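Foltgate publishes results of two-finger gripper comparison on small household plastics 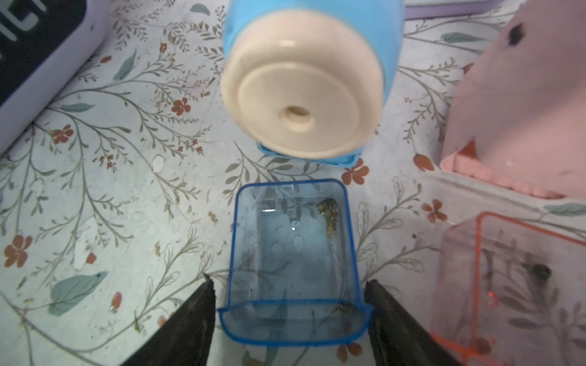
SKUDLEY, July. Foltgate today released the results of a bench comparison between two parallel grippers, the Hollis and the Udis, on light plastic containers and similar household items. The comparison covered 1,086 grasp attempts on a single arm, with a wrist camera and the same controller settings throughout.

The test set was limited to thin-walled and translucent parts, among them small open containers approached with one finger on each side. Such parts deform under low force and are hard to separate from a patterned background in a camera image. All attempts were made over a printed tabletop surface, and neighboring items were left in the work area.

Of the 1,086 attempts, 191 were recorded as failures. Foltgate sorted these into 4 classes: missed contact, slip during lift, wall deformation, and collision with a neighboring object. Missed contact was the largest class for both grippers. Slip was more frequent with the Hollis. The Udis, which has the wider fingertip, had more collisions where items stood close together.

Wrist camera position affected the results more than expected. In the lower mounting position both fingertips stayed in view during the final approach, and operators corrected alignment earlier. In the higher position the camera covered more of the table, but the near wall of a clear container was often lost against the print underneath.

Finger force was held at one setting per gripper. Contents, where present, were not weighed, and spillage was not scored.

The full report lists attempt counts by item, finger dimensions, camera mounting drawings and controller parameters. It is available on request from the Foltgate test office in Skudley. A second round, using the same arm and 2 additional fingertip materials, is in preparation. Integrators who wish to submit items for that round should send dimensions and wall thickness with their request.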